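The Beetle in Drawer 251

I should say at the start that I only took the museum job for the dental. Elínborg Thoroddsen, who was my boss and also my landlady's sister (Feltley is that kind of town), hired me over a plate of date squares and never asked whether I knew one end of an insect from the other. I did, mostly. The end with the mouth goes toward the label.

So there I was in October, down in the basement with 924 beetles that had come over from the old Daltano estate, and my whole job was to check each one against a typed list and write "present" or "absent" in pencil. It was lovely, really. There was a kettle and a radio that got one station and a half. I wore my good grey cardigan with the pockets and I hummed.

Drawer 251 was at the very bottom, the kind you have to sit on the floor for. The list said it held nine beetles, all the same sort, collected on the creek behind Clalport by a man called Egilsson who had the most beautiful handwriting you ever saw. I slid it out and got the lamp down beside me.

Ten beetles.

Well, I went over them again with the tip of my pencil. Nine of them were a dull brown, like old tea. The tenth was off by itself in the corner with its own pin and its own tiny label, and it was green! A proper wet-leaf green, with a gold edge on the wing cases. The label had the creek on it, in the same beautiful handwriting, and under that, where the name ought to go, Egilsson had written "ask Védís." 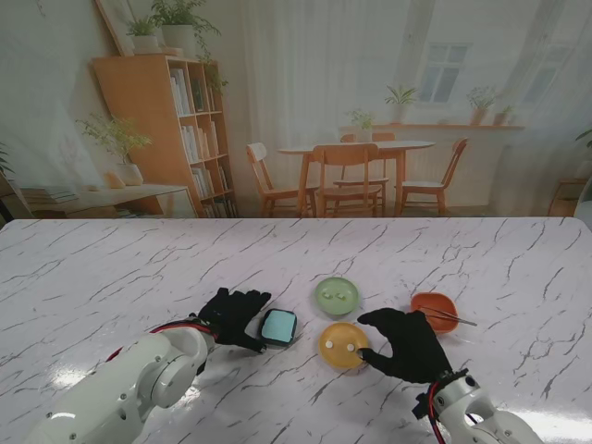

Feltley Writers' Circle, Short Fiction Group

Now, there was exactly one Védís in Feltley that I knew of, and that was Védís Bjarnason, who was ninety if she was a day and ran the bottle depot. I put the drawer back (gently, gently) and went over on my lunch.

"I've got a beetle of yours," I said, which I'd meant to lead up to.

She finished tying off a bag of cans. She had on those big orange gloves and she took them off one finger at a time.

"Green?" she said.

"Green."

"He told me he'd lost it."

She made me sit in the office, where there was one chair and a cat in it, so I sat on a crate. She'd been 12 the summer Egilsson came through, she said. He paid the kids a nickel for anything with six legs, and her brothers brought him jars and jars of the brown ones, but she was the one who turned over the right log. She wouldn't sell it. She'd only lend it to him, so he could draw it, and he'd shaken her hand on that like she was a bank manager.

"And then he wrote from the coast and said it flew off the train," she said. "I knew it was dead when I gave it to him. I was a kid but I wasn't stupid."

I told her there were people who'd want to see it. I'd already phoned Sólveig Vestergaard at the university from the hallway, because I can't keep anything to myself, and Sólveig had gone so quiet I thought the line was dead. There wasn't anything green in that genus, she'd said finally. There wasn't anything green in the whole *family* on this side of the mountains. She was getting in her car.

"She'll want to name it," I said to Védís. "They usually pick somebody. They might pick Egilsson, with his name being on the drawer."

"They will not," said Védís.

She got her coat. She was faster than me on the hill, I'm not ashamed to say it, and when we came in the back way Elínborg was standing there with her reading glasses pushed up in her hair, about to be cross about my lunch. She looked at Védís, and then at me, and went and put the kettle on.

I got down on the floor and slid the drawer out again. Védís couldn't get down that far, so I lifted it up to the desk and held the lamp for her. She bent right over it with her hands behind her back, the way you do in a shop with nice china.

"It was bigger," she said. And then, after a bit, "No. No, that's him."

We heard Sólveig's car pull in on the gravel. I picked up my pencil and looked at the list, with its two little columns, and I asked Védís how she'd like me to put it down.

"Put 'on loan,'" she said.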